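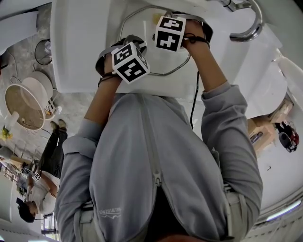

La jornada de puertas abiertas de Gremberg fue el 25 de agosto y llegamos a Cindstead con tiempo de sobra para verlo todo. Gremberg fabrica y restaura atrezo para teatros pequeños, y en la nave guardan 1523 piezas catalogadas, ¡menuda colección! Yo esperaba quedarme pegada a las vitrinas, pero lo que más me gustó fue el rincón de limpieza: un fregadero blanco enorme, con su grifo curvo cromado, donde cabe de sobra un aro de alambre doblado, casi rectangular, de esquinas redondeadas. Con una pieza así Imani Barasa nos explicó cómo se arma un tocado desde dentro, y ya no volví a mirar igual una percha.

Las pelucas van aparte. Daryna Yatsenko nos habló de los rizos sintéticos, que se peinan con los dedos y empezando por las puntas – con cepillo se abren y pierden la forma –, y en el mismo fregadero coincidieron un mechón rubio muy rizado y una cúpula transparente facetada, preciosa, de esas que dan ganas de llevarse a casa. 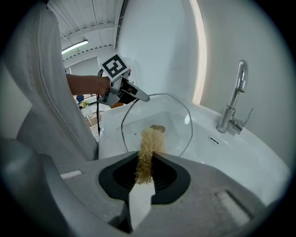
La sala Bayram

Después subimos a la sala Bayram, con las maquetas. Los grupos son de 29 personas y la visita dura unos 60 minutos, aunque el nuestro se alargó porque Mahfuz Siriwardena contesta a todo con un entusiasmo contagioso. Conviene reservar: en junio se quedó gente fuera. La cafetería Warner está a dos calles y el bizcocho de limón merece el paseo.

Visitas > Talleres > Gremberg

Contacto | © Cuaderno de visitas | Volver arriba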